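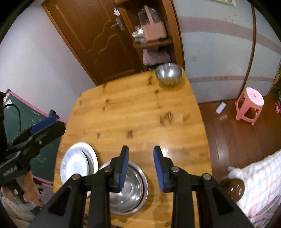 Bowls first. She always did bowls first, before a move, before a fight, before anything.

Almost five in the morning and the bus to Drisach left at seven. One bag each, the man from Prolter had said, one bag and no arguing. So of course she was at the kitchen table. Steel inside steel. White inside white. Push them together, pull them apart, look again.

"You can't take those," her brother said from the hall.

"I know."

"They have bowls in Drisach."

"I know that."

He went back to the suitcase. Zipper, swearing, zipper. The rent book was in there, and the letter, and 421 in small bills rolled up in a sock. It should have been 800. She had spent the difference and he hadn't asked on what, not yet.

She put her palm flat on the wood. Knots all over it. When she was small they were islands, and she sailed a spoon between them, and her mother yelled about the soup. Her mother had hauled this table up the hill from Baloyi's yard in the rain – one leg loose even then – and paid 87 for it and told everyone it was 60.

Footsteps overhead. The neighbors were leaving too, then. 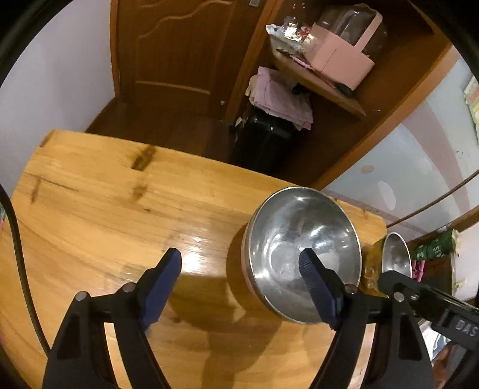

The big one was the bread bowl. Sundays, a cloth on top, dont touch. It had gone to every wedding on the street and always come home with somebody else's spoon in it. She picked it up. Her own blur of light at the bottom, wide and stupid, upside down.

"Ten minutes," he called. "Are you crying?"

"No."

"Are you packing?"

She looked at her bag. Two sweaters, shoes, the Drillen radio that only got one station. She took out the radio. Then teh shoes, and she put those on over the ones – no, that was silly, off again. Sweaters on instead, both of them. Hot already.

The bowl went in. Barely. The bag wouldn't close over it and she tied the handles with string.

He stood in the doorway and looked at it for a while.

"Put the radio in it," he said. "There's room in the middle."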